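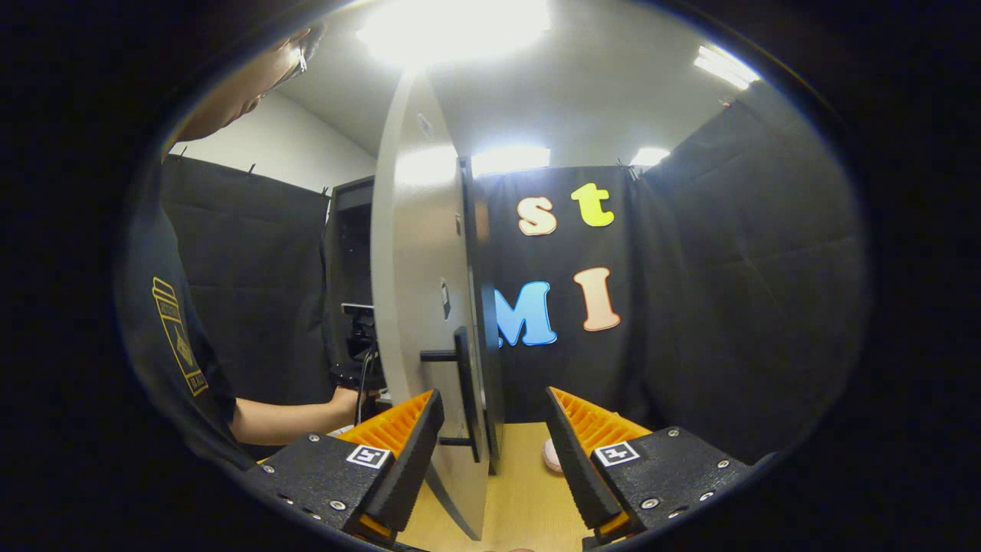

Glasses on, head down over the work.

Cidton Bench & Hobby Forum > General Talk > Eyes, Light and Comfort
Thread: Dedicated bench glasses — I should have done this years ago!

agustina_i
Feb 12, 2022
Okay, I have to share this with somebody who will care, and my husband has heard enough. I finally got a pair of glasses made just for the bench. Single vision, set for the distance between my nose and my work, nothing else in them at all. I put them on, sat down to a watch movement I'd been dreading, and looked up two hours later with no headache and no crick in my neck.

Background for anyone who hasn't met me: I'm Agustina Iturra, 59, mostly old clocks and pocket watches, some jewelry repair for friends. I've worn progressives for the last several years and I like them fine for driving and shopping. At the bench they were driving me nuts. The reading part is down at the bottom, so you tip your chin up to find it, but the work is low, so you also bend forward. Chin up, shoulders hunched, for hours. I had decided my neck was just old.

What I asked for:
- one prescription across the whole lens
- a working distance measured at my own bench (my daughter held the tape)
- a lightweight frame with tall lenses so I'm not looking over the top edge
- plain clear lenses, no tint

Cost me less than the progressives did by a long way. Anybody else doing this? I want to hear what distance you picked.

wences_daza
Yes! Bench pair for me too, going on my third set. I paint miniatures and I do model railroad buildings, and those want two different distances, so I ended up with one pair for each. My wife says I look like I'm running a lending library. The painting pair is for very close, elbows on the desk. The layout pair is set for 60 cm and I can see the whole village sharply from my stool.

I'd tell anyone to measure BEFORE the eye exam. I went in the first time and said "you know, normal desk distance" and what I got was perfect for a computer and useless for a paintbrush.

Notburga W.
I'm glad it works for you both, but I'm going to be the one who disagrees a little. I sew and I do hand quilting, and I tried single vision for a year. Every time I looked up at the pattern on the wall it was mush. Every time I got up to go to the ironing board I either walked around in a fog or took them off and lost them. I found them once in the fabric bin and once in the freezer. Don't ask.

What fixed it for me was occupational lenses, the kind where the top is for across the room-ish and the rest is for close. The close zone is much bigger and higher than in ordinary progressives, so no chin tipping. I'd want Agustina to at least know they exist.

agustina_i
Notburga, I did not know that! The optician never mentioned it. I think for me the single pair still wins because I honestly never look up, ask anyone who has tried to bring me lunch. But for sewing I can see it.

nicanor_e
Nobody has mentioned light yet and I think it's half the battle. I tie flies. I was ready to go get a stronger prescription, and then a friend lent me a decent lamp, and suddenly my old glasses were good enough again. Bigger improvement than any lens I ever bought.

Mine is a Tiltdale clamp lamp, the long flat one, 3,000 K bulb strip, and I keep it in front of me and a bit to the left since I'm right-handed. If it's behind you, your own head is in the way. If it's straight overhead you get glare coming off the hook and off the glasses too.

wences_daza
Agree on the light, disagree on the color. That's way too yellow for painting. I mixed a whole army's worth of skin tones under a warm bulb once and took them outside and they all looked seasick. Go cooler if color matters to you.

nicanor_e
Fair enough, the trout have not complained. For painting I'm sure you're right. For thread and feathers in the evening I find the cool ones harsh and then I can't get to sleep.

B. Painemal
Long time reader, I carve spoons and small bowls. Can I ask a beginner question? I'm in my forties and have never needed glasses, but lately I push the work away from me to see it. I bought a pair of readers from the spinner rack at the drugstore and they seem okay for ten minutes and then my eyes feel tired. Is that because they're cheap, or am I supposed to get used to it?

Notburga W.
Baltasar, welcome in! It may be nothing more than the wrong strength. People tend to grab the strongest pair because the letters look big and black. Stronger readers pull the sharp distance in closer, so then you lean in to meet it, and there goes your back. Take a spoon blank to the store with you (yes, really), hold it where you normally carve, and go for the weakest pair that gives you a clear edge.

But also, please get the exam. Rack readers give you the same lens in both eyes, and plenty of us don't have matching eyes. Mine aren't even close.

agustina_i
Seconding the exam. And with a knife in your hand I'd want proper lenses and probably something with side protection too? Carvers, correct me.

B. Painemal
Knife work doesn't throw much, but I do use a hatchet for roughing out and I had a chip bounce off my eyebrow in September. So yes, point taken. I'll book something. Never thought of bringing a spoon to the drugstore but I'm going to do it and I'll report back.

nicanor_e
For the hatchet get real safety glasses, rated ones, and you can get them made up with a prescription. Ordinary lenses are not the same thing, even the plastic ones.

wences_daza
Has anybody here gone the magnifier route instead? I have a headband one with flip-down lenses, the Skalldale 523, and I love it for eyes and buttons. I wear it on top of my painting glasses. It's a bit heavy at the front. After an hour I have a dent in my forehead that lasts through dinner.

agustina_i
I use a loupe for the really tiny stuff but only for a look, then off again. I've never been able to work for long under a headband. You have to hold so still! The depth that stays sharp is so thin that if I breathe in, the screw goes blurry.

Notburga W.
And that is where I think people go wrong, in my bossy opinion. They magnify when what they need is focus. If you can see the stitch sharply at its real size, you don't need it to be huge. Magnification on top of a wrong prescription is just a bigger blur.

wences_daza
I'll argue with that one. I can see a miniature's eye perfectly sharply at real size. It's still a dot. I can't put a smaller dot inside it without making it bigger first. Depends what you make!

Notburga W.
All right, I withdraw it for people who paint dots inside dots. You're all mad, and I mean that kindly.

nicanor_e
Back to necks for a second. Before spending any money, try raising the work. I put my vise on a block of scrap pine and it comes up almost to my chest now. I don't bend at all. Felt silly for two evenings and then wonderful. Jewelers have had those high benches forever and I guess they had a reason.

agustina_i
Oh, this is a good one. My clock bench was my father's and he was a head shorter than me. I've been folding myself down to it my entire life. If I raise it though, I have to get the lenses redone, don't I? The distance changes.

nicanor_e
Raise it first, live with it for a couple of weeks, measure, THEN see if the glasses still suit. A few centimeters either way you may not notice at all.

agustina_i
Well I've just been down there with two dictionaries under each end and it's lovely, and the glasses are still sharp if I sit back a little. Sitting back! Imagine!

B. Painemal
Reporting back from the drugstore. Brought the spoon. The weakest pair on the rack was the clear winner, I'd been wearing something more than twice as strong. The lady at the counter wanted to know what the spoon was for and I ended up promising her one in cherry. Exam is booked at the Sepúlveda shop on Main, the earliest they had was two weeks out.

wences_daza
Great news. Measure your distance before you go, write it on a card and hand it to them. And take a photo of the bench on your phone, mine found that useful.

Notburga W.
And ask about the occupational ones!

wences_daza
She gets a commission, Baltasar.

Notburga W.
I wish I did. I'd buy more fabric.

agustina_i
Does anyone have a good way to keep the bench pair AT the bench? I've already worn mine upstairs twice and tried to watch TV in them.

nicanor_e
Cup hook screwed into the edge of the shelf. Glasses hang on it when I get up. If the hook is empty I know they're on my face.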